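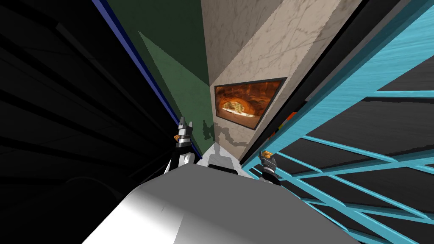

Visits > Open Days > Silto, Pleltville

I got to Silto a little before ten on Mar 16, 2021, after two wrong turns and a very bad coffee, and there was already a line at the sign-in desk. Bríd Fahy was handing out badges and apologizing for the heating. Our group went straight upstairs to the teleop room, the part I'd come for!

The setup is simpler than I expected. You sit on a stool, put on a headset, take a controller in each hand, and you're driving a two-armed robot in a simulated kitchen. The left hand moves the left gripper, the right hand moves the right one, and the triggers close the fingers. Everybody else watches on a monitor. The kitchens get swapped around between runs, and the one we had was pretty loud: black cabinets, a bright turquoise rack, green wall, and an oven window glowing orange in the middle of beige marble. I kind of want that oven.

Rawiri Kerslake went first to show us how it's done, talking the whole time. He's recorded 188 demonstrations since January and he makes it look like buttering toast. Both arms go out together, there's a little pause, and then one of them commits. He told us the pause is a bad habit and he's trying to lose it, since the policy they train picks it up and sits there hesitating too.

Then it was my turn. Oh boy. The first thing I did was tilt my head to see past the robot's own body, which fills up a lot of the view when you look down, and the whole kitchen swung sideways with me. I had one gripper over by the cabinets and the other near the rack and no clue which was closer to anything. Watch the shadows on the wall, Rawiri said, and that helped a ton (the gripper's shadow gives you a feel for how far away the wall is). Maeve Keane, who was in line behind me, did better on her first go than I did on my third. She plays a lot of flight sims, so I'm calling that cheating.

After the break Amerley Agyeman showed us the other way of teaching, with a real arm on a bench. You grab it by the wrist and walk it through the motion, and it plays it back. I liked this much more. It's heavier than it looks, and my playback had a wobble in it right where I'd sneezed. She said hand guiding is great for one arm and miserable for two, unless you bring a friend.

They're aiming for 400 demos per task and the one we tried was at 96 when we left. My three runs got thrown out, and fair enough.

Parking is free behind the building. Wear layers.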